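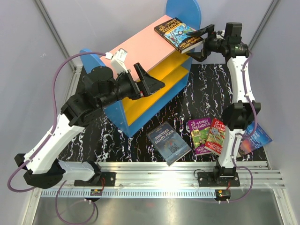
When should the planner update its model of the shelf during a stacking run?
Update it after every confirmed release, and again whenever either arm has touched the shelf. Updating on a timer causes more trouble than it fixes.

The rest of this page sets up that behaviour in Drasside for a two-arm cell with a small bookshelf and loose books on the floor. It assumes both arms are calibrated to a shared base frame and that you can already jog them from the console. If you can't, do the calibration page first.

Before you start

You need Drasside with the two-arm planner turned on, a fixed camera covering the whole floor, and a wrist camera on each arm you want to grasp with. Put the cell in reduced speed and leave it there until the last step.

Step 1. Describe the shelf as separate parts

Open the scene file and add the shelf as one body with child parts: two side panels, a top board and each shelf level. Don't import it as a single closed mesh. The planner will treat the opening as solid and refuse every approach into it.

Give each part its own padding. We use 6 mm on the side panels and 2 mm on the top board. The top board has to be tight or the final descent gets rejected as a collision. Curved panel ends can be modelled as plain boxes the first time through.

Step 2. Register the books

Each book gets an entry with a name, three dimensions and a cover reference for the detector. Measure thickness at the spine and at the open edge, and enter the larger value. A thick paperback can differ by several millimetres between the two.

Books in a series need extra care. If two covers share a layout and most of a title, raise the match threshold for both entries. The detector returns a match score for each candidate; log it, and reject any detection where the best two scores are close. Radomír Vondráček added a setting for this called min_margin. Start at 0.15.

Overlapping books on the floor will be detected as one blob if segmentation runs before matching. Set order: match_first in the detector block.

Step 3. Set up the stack target

Create a target named top_stack and attach it to the top board, not to the world. When the shelf is bumped, the target then moves with it. Set the target height to the sum of the books already placed plus 4 mm of clearance.

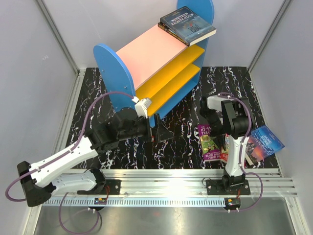 Stack on the top board, with Nineteen Eighty-Four uppermost.

The placed books must be attached to the shelf body after release. If they stay attached to the gripper, the arm plans its retreat as though it were still holding something, and the path swings out much wider than it should. Check the attachment tree in the console after the first placement. Each book should appear once only.

Step 4. Assign the arms

Set one arm as the placer and the other as support. In our config the roles can swap between books, but they can't swap while either gripper is closed. Put the rule in the role manager:

swap_allowed: both_open
support_zone: shelf_side
support_timeout: 8.0

The support zone is a keep-in volume beside the shelf. Draw it so it doesn't reach over the top board — otherwise the two wrists will compete for the same space and the planner will stall with error 212.

Step 5. Tune the wrist view

The wrist camera is used for the grasp check and for the last part of an approach. Mask out the fingers first. Record a few images with the gripper fully open, half open and closed, then build one mask per opening and let Drasside interpolate. 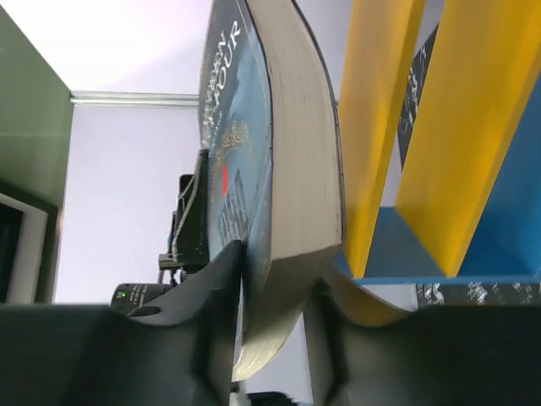
Wrist camera view, book held near its lower end.

The grasp check compares the visible page block with the direction the planner expects. If the book has rotated in the fingers by more than the tolerance, the check returns SLIPPED and the arm holds position. Keep the tolerance at 10 degrees for paperbacks. Strong yellow or white surfaces beside the pages can pull the edge finder off line, so turn on colour gating if your shelf has either.

Step 6. Dry run, then replay

Run the sequence in simulation with the seed fixed. We use 2304. Look at the log for these two lines on every book:

scene_update: release_confirmed
attach: shelf

Dirk Jansen's replay script will step through the log and draw the collision bodies at each update. If a body jumps between updates, go back to Step 1 and check which frame it is attached to.

Known problems

Error 1198 means the fixed camera and a wrist camera disagree on a book's pose. Park both arms clear of the floor and detect again.

Planner returns a path that grazes a side panel: the padding was applied to the parent body only. Add it to each child part.

Role swap never happens: a gripper reports closed because its zero has drifted. Rehome it from the console and restart the role manager.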